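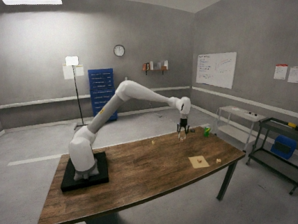 **Security deposit: may a landlord deduct the full cost of refinishing a wood floor?**

Posted by Flania_Tenant, 2020-09-02

I am seeking guidance on a deduction taken from my security deposit. My tenancy at the Brinell Apartments ended after two full lease terms. The apartment has a wood floor in the main room, and the floor was not new when I moved in. The move-in checklist, signed by both parties, states "floor: light scratches near window, otherwise fair."

The itemized statement I received from the management office lists one charge for "refinish floor, entire unit." The charge takes up nearly all of the deposit. The statement does not say which part of the floor was damaged, and no receipt or estimate was attached. When I telephoned, I was told that the scratches were "beyond ordinary use" and that the office does not discuss charges by phone.

I accept that there is one scrape by the entry door, 28 inches long, which was made when a bookcase was moved. I do not believe that I should pay for the bedroom or for the area by the window. I would be grateful for information on the following:

- whether the landlord may charge for the whole floor when only one part was damaged;
- whether the age of the finish must be taken into account;
- what I should send to the office, and in what form.

**Eftychia Karras**

The rules on deposits are set by state law, and in some places by city ordinance as well. The comments below are general and should be checked against the law where the apartment is located.

In most states, a landlord may deduct for damage but may not deduct for ordinary wear and tear. Fine scratches, dulling of the finish in walkways, and fading near windows are commonly treated as ordinary wear. A deep gouge from furniture is commonly treated as damage. On the facts given, the scrape by the entry door is likely to fall in the second group, and it would be wise to say so plainly in any letter. A tenant who concedes a fair point is generally given more credit on the others.

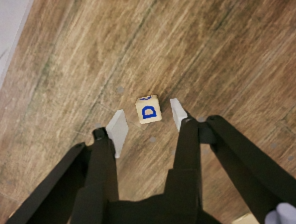
The age of the finish is often relevant. Many courts and housing agencies reduce a charge to reflect how much useful life the item had left. If a floor was last refinished many years before the tenancy ended, the landlord would have had to bear most of that cost in any event. The tenant should therefore ask, in writing, for the date of the last refinishing and the name of the contractor who performed the work. If the office is unable to provide a date, that fact should be noted.

With regard to the extent of the work, a landlord will sometimes argue that a single area cannot be repaired without leaving a visible difference in color. This argument is not always wrong. It does not, however, explain a charge for a separate room. A written opinion from an independent floor contractor – even a short one – can be useful here.

A letter to the management office should contain:

1. The address of the unit and the dates of the lease.
2. The amount of the deposit and the amount returned.
3. Each charge that is disputed, and the reason.
4. A request for receipts or estimates.
5. A date by which a reply is expected.

Please enclose a copy of the signed move-in checklist and retain the original. The letter should be sent by a method that provides proof of delivery. If no reply is received, small claims court is the usual next step, and a lawyer is not normally required. Several states allow additional damages when a deposit has been withheld in bad faith, but the standard of proof differs and should not be assumed.

**Domínguez_R**

I agree with the reply above. I would add that the deadline for the itemized statement should be checked first. In some states a landlord who misses it loses the right to keep any part of the deposit. The postmark on the envelope is the evidence, so the envelope should be kept with the statement.

My own dispute concerned a carpet and was settled for a charge of $40 after I sent one letter. The office had no receipt.

**fuvness**

They always do this with floors. Take them to court. You should also have taken pictures on the day you left, with a ruler next to each scratch, although I understand that this is of limited help now. Ask whether the management did a walk-through and request their copies – in my case they had them and had not mentioned it.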